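Boltcombe Community Table
Progress report to the Tromomstead Fund
4/5/24

We're two months into the grant and the dining room at Boltcombe is already a different place! When we wrote to you in the winter we had mismatched mugs, a stack of paper plates and a lot of hope. Now we have proper tableware, shelves to keep it on, and people who ask when the next noodle supper is before they've finished the first one.

Most of the $2000 went where we said it would. Tableware and trays came to $900, all bought through Dong, the restaurant supply shop on the hill, and they let us return a box of bowls that were too deep for the shelf. Shelving and the new dish rack took another $592. The rest is set aside for the summer suppers, mainly rice, broth and gas.
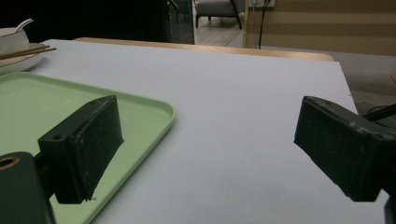

Setting up has become one of the nicest parts of the evening. We settled on one way of laying a place (plate, bowl on the plate, spoon in the bowl, chopsticks across the front) and the younger kids learned it faster than we did. They race each other down the tables, and then they go back and straighten the chopsticks. White dishes were the right choice too. They go with everything, and if we ever need more we can add to them without hunting for a pattern.

The trays were a late idea, borrowed from the Plurkik lunch club, and we love them. Carrying used to mean four trips to the kitchen per table. Clearing is still slow, though. The dish rack fits the bowls well but the spoons slide through the bottom, so for now they dry on a towel. We're looking for a small basket to fix that.

We've also had more than 2000 visits to the recipe page, which surprised all of us, and the dumpling recipe gets most of them.

Still to do in May: label the shelves, find the spoon basket, and run the first supper where guests lay their own tables from start to finish. We'd be so happy if someone from the Fund could come and eat with us. Receipts are in the folder we sent with this report.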